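Notebook entry, service delivery workshop series
October 2022
Project: Claludus (frontline capacity in regional and municipal offices)

Purpose of entry: to record the outcome of the second desk exercise on delegated decision-making, and to set down the matters to be carried into the Bremard district round.

The exercise used the revised intake form and the draft delegation schedule prepared under the Sowa agreement. A set of 480 closed files was drawn from the Rusteo regional office and re-sorted according to the level at which each decision could lawfully have been made. Files concerning land title, or with a matter before the tribunal, were excluded before the draw. The schedule was applied as written, including clauses 4 and 7, which participants had previously asked to have amended.

Result: 426 files could have been closed at the counter or by the local supervisor under the draft schedule. A further 28 required one signature at district level. The remainder were returned as indeterminate because the original file note did not state which provision had been relied upon. These should not be read as evidence for or against delegation. They point to a fault in record keeping and will be reported separately.

The earlier draft of this entry gave the size of the draw as 600. That was the number requested from the registry and should be disregarded wherever it appears in the working papers.

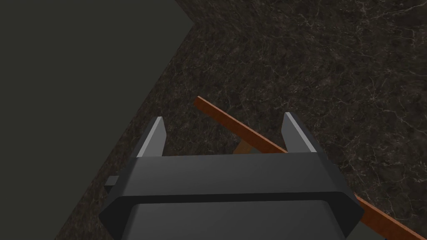 Fig. 1. Simulated gripper, seen from above and behind.

Observations on the schedule. Clause 4 sets a monetary limit without saying whether it applies to each application or to each household. Two tables interpreted it differently, and both readings were defensible on the text. Clause 7 permits a supervisor to waive a late fee but is silent on refunds where the fee has already been paid. The counter staff at Rusteo have handled this by internal memorandum, which has no standing outside that office. Proposed wording for both clauses is in the green binder, tab 3.

Observations on training. The current induction program covers the enabling legislation at length and gives very little time to the writing of reasons. Colleagues from the licensing counter asked for worked decisions, including refusals, in place of the summary slides. It is recommended that half of the second day be reassigned for this purpose. The centre at Bremard has asked for the material in both official languages and this has been noted in the budget request.

Travel allowances for the district participants are still charged to the head office vote. Finance has advised that a transfer can be made only after the mid-year review.

To be done before the next session:
Circulate the amended clauses 4 and 7 to district offices for comment.
Obtain the missing file notes from the registry, or written confirmation that none exist.
Re-run the indeterminate files once the notes are in hand.
Confirm whether the Sowa agreement allows the schedule to be piloted before March.

Legal services has asked to see the refund wording first. Binder to be returned to the cabinet in Room 2 after use.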